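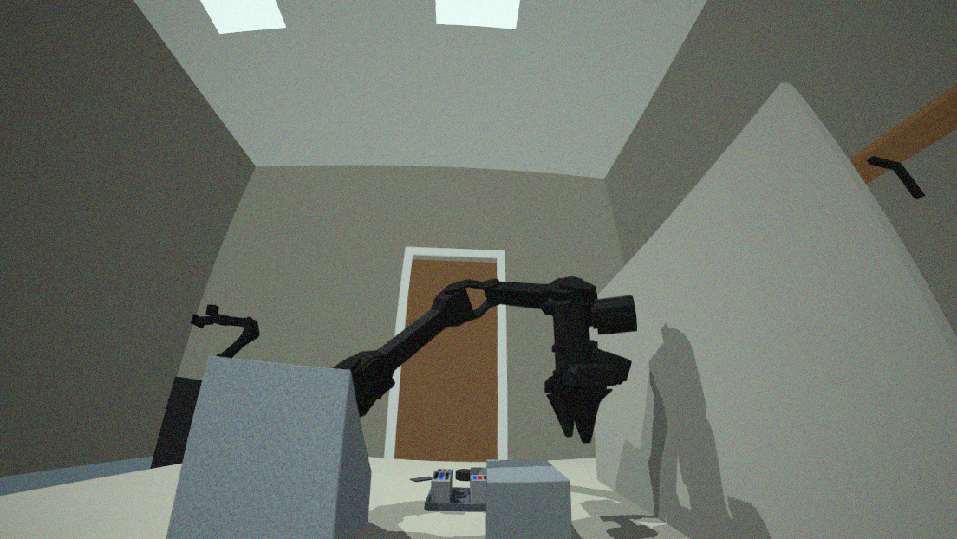
Robot arm over a cream tabletop, computer render

Talks > Baseball Nights > Speaker notes
8 min read

Hi everybody, thanks for coming out on a Thursday when there's a game on. I've got it on my phone, face down, and I promise I won't look until the questions.

(Wait for people to sit. The back row always takes a while.)

So I'm going to talk about the bullpen. Specifically the Eswood bullpen, which most of you have yelled at, and I've yelled at it too, from section 2, with a hot dog in my hand. My case tonight is that we've been yelling at the wrong inning.

Start with the eighth. Everybody remembers the eighth because that's where leads go to die and you're already thinking about the parking lot. But go back and look at who was warming up in the sixth - usually the same two guys, up and down, up and down, and half the time they never got in the game. Those throws count! Your arm doesn't know it's only a warm-up.

I kept score by hand all last season, every home game, in pencil. I wrote down each time somebody got up in the pen, too, and by September I had 700 little tick marks for relievers getting loose. My thumb was not happy. Neither was my wife.

(Slide: the scorebook page with the mustard stain. Let them laugh, then move on.)

Now the Fleury series. If you were there you remember the rain delay, and you remember the lefty coming back out after it. I would have left him in the clubhouse with a blanket. He'd been up in the fifth, sat down, up again in the sixth, and then we acted surprised when the slider just sat there in the middle of the plate.

Compare that with how Siltero does it. They get a guy up once, and if he's up, he's coming in. I can't stand Siltero, I want that on the record, but their pen looked fresh at the end of the year and ours looked like me after mowing the lawn.

(If I'm running long, skip the Oltel bit. If not:)

Oltel is the small-park argument. People say you have to get arms up early there because one fly ball is three runs. Okay, sure. I'd still take a rested guy one batter late over a tired guy right on time. Argue with me afterward, I'll be by the coffee.

One more number and then I'll quit. The paid crowd at our last home game was 3633, and I think every one of us groaned when the bullpen phone rang in the fourth.

(Questions. Repeat each one into the mic. Then check the score.)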